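Bürodrehstuhl Oten mit Netzrücken
Aufbau- und Einstellanleitung, Abschnitt 4: Rückenlehne und Kopfstütze einstellen

Der Stuhl steht auf seinen Rollen, der Sitz ist montiert, jetzt kommt der schönste Teil! Eine gut eingestellte Netzlehne spürt man nach ein paar Minuten kaum noch, und genau da wollen wir hin. Nehmen Sie sich für diesen Abschnitt ruhig Zeit und probieren Sie zwischendurch immer wieder im Sitzen aus, wie sich alles anfühlt.

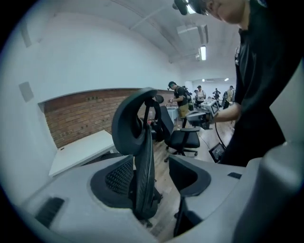
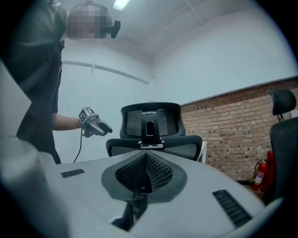
4.1 Vorbereitung

1. Stellen Sie den Stuhl auf ebenen Boden und lassen Sie rundherum genug Platz, um die Lehne ganz nach hinten neigen zu können.
2. Prüfen Sie, ob alle Schrauben aus Abschnitt 3 handfest sitzen. Endgültig angezogen werden sie erst in Schritt 4.4.
3. Ziehen Sie die Schutzfolie vom Lehnenrahmen ab. Am besten geht das von oben nach unten in einem Zug.

Hinweis: Auf Holzböden bitte die weichen Rollen (Beutel C) verwenden. Die harten Rollen aus Beutel B sind für Teppich gedacht.

4.2 Höhe der Rückenlehne

1. Setzen Sie sich ganz nach hinten, beide Füße flach auf dem Boden.
2. Fassen Sie den Rahmen links und rechts unterhalb der Netzfläche und ziehen Sie ihn nach oben, bis er hörbar einrastet.
3. Die Wölbung der Lehne soll im unteren Rücken anliegen, etwa auf Gürtelhöhe. Eine Raste höher oder tiefer macht viel aus, also unbedingt beide Nachbarstellungen testen!
4. Zum Absenken die Lehne bis zum Anschlag hochziehen und dann langsam nach unten führen.

VORSICHT: Quetschgefahr! Beim Absenken nicht zwischen Rahmen und Lehnenträger greifen.

4.3 Kopfstütze

Die Kopfstütze lässt sich in der Höhe und in der Neigung verstellen.

1. Schieben Sie die Stütze mit beiden Händen gleichmäßig nach oben, bis sie am Übergang vom Nacken zum Hinterkopf anliegt.
2. Kippen Sie sie nach vorn, bis Sie beim Zurücklehnen eine leichte Berührung spüren. Wer viel telefoniert oder liest, mag es meist etwas steiler (ausprobieren lohnt sich).
3. Drückt die Stütze den Kopf nach vorn, eine Stufe zurücknehmen.

Hinweis: Für Personen über 177 cm empfehlen wir als Ausgangspunkt die oberste Stellung.

4.4 Wippwiderstand und Endkontrolle

1. Drehen Sie das Handrad unter dem Sitz im Uhrzeigersinn, wenn die Lehne zu leicht nachgibt, und gegen den Uhrzeigersinn, wenn Sie sich dagegenstemmen müssen.
2. Lehnen Sie sich mehrmals langsam zurück. Der Rücken soll in jeder Stellung Kontakt mit dem Netz behalten.
3. Ziehen Sie nun alle Schrauben der Lehne mit dem beiliegenden Innensechskantschlüssel über Kreuz fest.

VORSICHT: Handrad nur bei aufrechter Lehne verstellen. Spitze Gegenstände vom Netz fernhalten.

4.5 Pflege des Netzes

Staub mit weicher Bürste absaugen, Flecken mit lauwarmem Wasser abtupfen. Nach den ersten 100 Betriebsstunden die Schrauben noch einmal nachziehen.

Redaktion dieses Abschnitts: Hiyori Kuroda
Weiter mit Abschnitt 5: Armlehnen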